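Handout 3: Fingers, force and small flat parts
Home-Built Arms, evening course, Hullance Shared Workshop
31 July 2019

Before we get to the gripping, please dig out your notes on homing, as we'll be leaning on them all evening. If your arm still wakes up in a slightly different place each time you switch it on, everything below is going to feel like bad luck when it is really just a loose coupling. Come and find me at the tea break and we'll go over it with the small wrench. I don't mind in the least, and I had the same trouble with my own arm for most of February.

The job for this half of the course is the old desktop computers that came to us from the Vestero office clearance. We want an arm that can reach into an open case, take hold of a part, and put it down in a tray without dropping it or bending anything. It sounds modest, and I thought so too when I wrote it on the whiteboard. A case is a cramped place for a gripper, though, full of rails and brackets and cables, and the parts people most want out of it are small, flat and rather slippery.

So we start with the fingers. The ones in the class kit are the straight pattern, and they are good all-rounders for blocks, bottle caps and the foam cubes we used in the first sessions. On a thin part with a metal face they have two bad habits. First, if the tips aren't parallel when they close, one touches before the other and the part swivels. Second, a bare, smooth tip against bare, smooth metal holds by squeezing alone, and you'll be tempted to turn the force up and up until something creaks. (I've heard the creak. It is not a nice sound at half past eight at night with the whole room listening!)

Check the tips for parallel before anything else. Close the gripper slowly on a strip of plain paper and tug. The paper should resist you the same amount at the top of the tips as at the bottom. If it slides out easily at one end, slacken the finger screws a quarter turn, close the gripper on the flat gauge from the kit, and tighten them again while it's still holding. Go gently and alternate between the screws. Then do the paper again, even if you're sure.

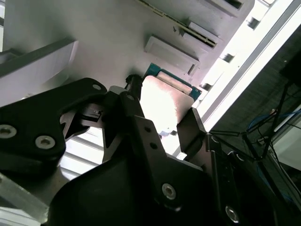
Delphine Arkwell

With a part that has a silver metal face and a thin green board edge, I'd like you to think about where the two fingers land before you think about how hard they press. Metal takes pressure kindly. A board edge doesn't, and neither do the little things that tend to be fixed to it. Bring the fingers in so the load is spread over as much flat surface as you can get, and keep the corners of the tips away from the board. Shine also matters more than you'd expect. A bright plate under a bench lamp can go nearly white on camera, and if your program is looking for an edge it may well find the reflection instead. Move the lamp first. It's much quicker than changing code, and you can put it back afterward.

Now the force setting. On the Clelum controller we use in class, the closing force is a plain number on the second page of the menu, and it runs from 0 up to 500. Those are the controller's own units, so please don't copy them across to a different board at home and expect the same squeeze. For flat parts I start at 59 and creep up a little at a time, with the part resting on a folded cloth so that a drop costs nothing. My own arm settled at 191. Yours may like something else entirely, depending on the finger covers and how stiff your linkage is, and I'd be suspicious of anyone who told you otherwise.

Write your number down, on paper, with the covers you had fitted at the time. Half the questions I get come from people who changed the covers and kept the number.

About those covers: the thin rubber sleeves from Cowie are what we have in the drawer, and they're fine. They do add thickness on both sides, so open the gripper a touch wider on the approach or you'll nudge the part before you ever grip it. Cut them so they stop short of the tip. A sleeve that hangs over the end will fold under and lift one side of the part, and then you're back to swivelling.

A word on the approach. Inside a case you rarely get to come straight down. You come in past a rail, or alongside a bracket, with the wrist at an angle, and the widest thing on the arm is hardly ever the fingertip. It's the linkage behind it, or a screw head you'd forgotten was there. Run the whole path with the case in place and the force set to zero, at the slowest speed, with your hand on the stop button. Watch the back of the gripper and not the tips. I know it's hard, we all stare at the tips. Ask your bench partner to watch them for you and call out.

Cables deserve their own sentence or two. Tie them back to the frame of the case with the soft ties, well away from the path, and then move the arm through its run again. A cable that was clear with the wrist straight may not be clear with the wrist turned.

For next time, please bring:

a closing force that holds your test part on the cloth while you lift and lower it
the path you used, saved under your bench name
a note of anything the gripper touched that it shouldn't have

If you don't get as far as the lift, bring what you have. A nicely squared pair of fingers is a good evening's work, and there are spare test parts in the gray tub if yours has had a hard life. Keep the battery packs out of the tub, please, whatever the label on the lid says. I'm having a new label made.

Comments

benchfour: The paper test found it right away. My left finger was off by a hair and I'd been blaming the motor for weeks. Thank you!

pliers_and_tea: Do the sleeves need glue? Mine creep forward after a while.

D. Arkwell: A single wrap of thin tape at the base is enough. Glue makes them a misery to replace.

quietservo: I ended up a good bit lower than your force number, with two sleeves on each finger. Is that a problem?

D. Arkwell: Not if it holds. Do check that the tips still close parallel with the extra layer on.

Related handouts
Handout 1: Choosing a base that won't walk across the table
Handout 2: Homing, and what to do when it drifts
Wiring the Clelum controller
Notes on bench lamps and cameras

Hullance Shared Workshop | Contact the front desk | Copyright 2019, share freely within the course | Back to top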